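Counting Passes in the Women's Five-a-Side League
Student project report, second term
Bontu Beyene and Shewit Woldegiorgis

When we first sat down to choose a subject for this project we had a very long list (Shewit wanted to do penalty kicks, and I was rather keen on goalkeepers), but we both play for Kulum on winter evenings and we kept coming back to the same argument we have in the changing room. Does a team that passes more in the first half tire out the other side and score more in the second? Our coach, Josée Hawthorne, is quite certain that it does. Ayana Nigatu, who captains Negash and very kindly let us film her side too, thinks it is all down to who has substitutes that night.

We followed 26 matches between four teams: Kulum, Vasis, Negash and Aleck. Each match has two halves of twenty minutes, with rolling substitutions. One of us sat at the halfway line with a clicker while the other wrote down the goals, and we swapped over at the break so that neither of us got too cold!

A pass counted only if a teammate touched the ball next. Throw-outs from the keeper were left out, which caused some grumbling from the keepers. We went over the recordings again at home in February, and where the clicker and the recording disagreed we used the recording.

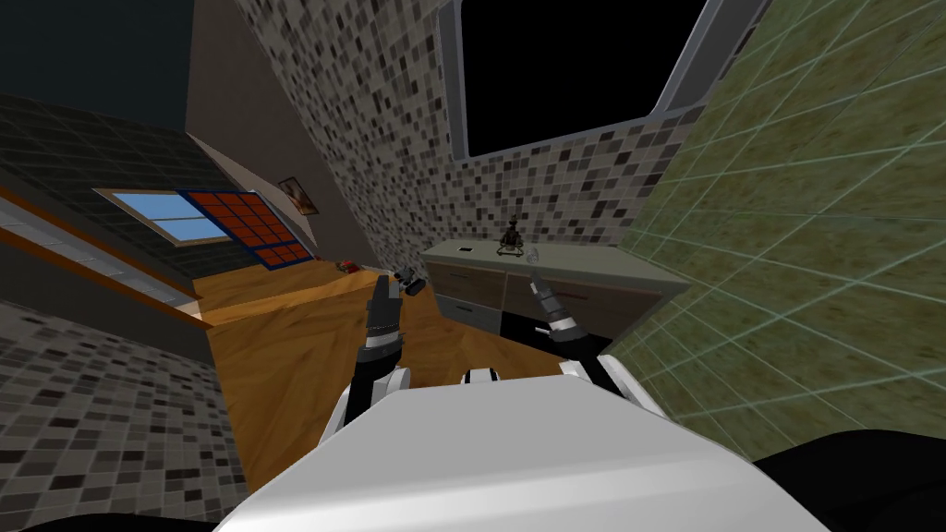 Figure 1. Simulated room with tiled wall and wooden floor, two-armed robot in the foreground.

Altogether there were 136 goals, and the busiest match had 541 passes, between Vasis and Aleck, which was a lovely thing to watch even though it finished 1–1. That match rather spoiled our neat idea. Vasis passed more than anyone in the first half all season, yet they scored most of their goals early on, and quite often went quiet after the break.

Kulum did look a bit more the way Josée expected. In the matches where we passed the ball well before half-time we usually scored again late, though we had a full bench for nearly all of them, so Ayana may have a point as well. Negash often turned up with only one substitute and we should have written down the bench sizes from the very start. We only began doing so halfway through.

If another pair takes this on next year, we would suggest noting the substitutes, and also where on the pitch each pass was made. A dozen safe little passes along the back wall counted the same for us as a dozen near the goal, and they are plainly different things to defend against.

Our warm thanks go to all four teams, to Isauro Carrillo for refereeing and for lending us his spare clicker when ours jammed, and to Josée, who read the first draft and still disagrees with our section on Vasis.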